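Re: [workshop-stores] Two-compartment bins, cleaning and drainage

> We have 36 of the grey divided bins from Skamberg and want to keep
> small cleaning items in them. The sheet says to wash them every
> 100 issues. Is that enough, and does anyone still bother with the
> rear compartment?

We wash ours more often than the sheet says. Grit is the main trouble. It settles behind the divider and a cloth will not lift it, so we use a stiff brush along the joint and then rinse with the bin tipped forward.
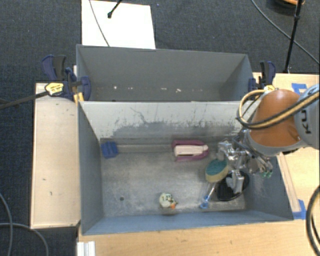 On what to store in them, our rule is that long handles go in the front compartment only. The rear one is too narrow and things wedge. A scrubbing sponge on a slim handle will lie diagonally across the front floor beside an oval brush, with space left over for small pieces. Small blocks tend to end up in the rear corners, so check there when emptying.

Scuffs on the divider do not come out with the Wellen cleaner. We tried it at 2 strengths and stopped. Marks of that kind are not grounds for scrapping a bin here; a split wall is.

Has anyone fitted the Adeyemi liners? Ours were 3 mm too long.

Stores, Cirko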